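Mechthild Kofler had the gripper on her lap by nine, with the pads off and the left arm hanging loose. The pin had worn. She could feel it when she closed the fingers, a small click before they met.

"Segers says 2,000 cycles between services," Luuk said from the doorway.

"Segers doesn't have to pick up tissue."

She pushed the new pin through, put a drop of oil on it and wiped the rest off with her thumb. Then she glued the pads back down and held them shut while she counted to 100. Luuk went to make coffee. When he came back she was at the cabinet, trying the grip on the thinnest stuff in the room.
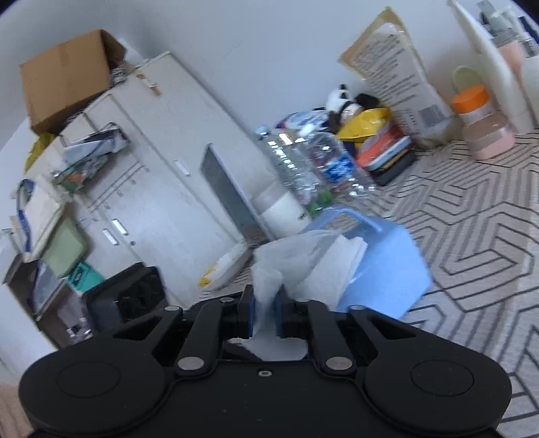 "Any click?" he asked.

"Listen."

He bent down close. She opened the fingers and closed them again, slowly, and he shook his head.

"So that's done."

"The right side has the same pin, and it's just as old." She sat down and felt for the small screwdriver. "Write it in the book. Left pin, new. Right pin, today."

Luuk found the page. The last entry was from May, in her handwriting, and said only: left arm, listen to it.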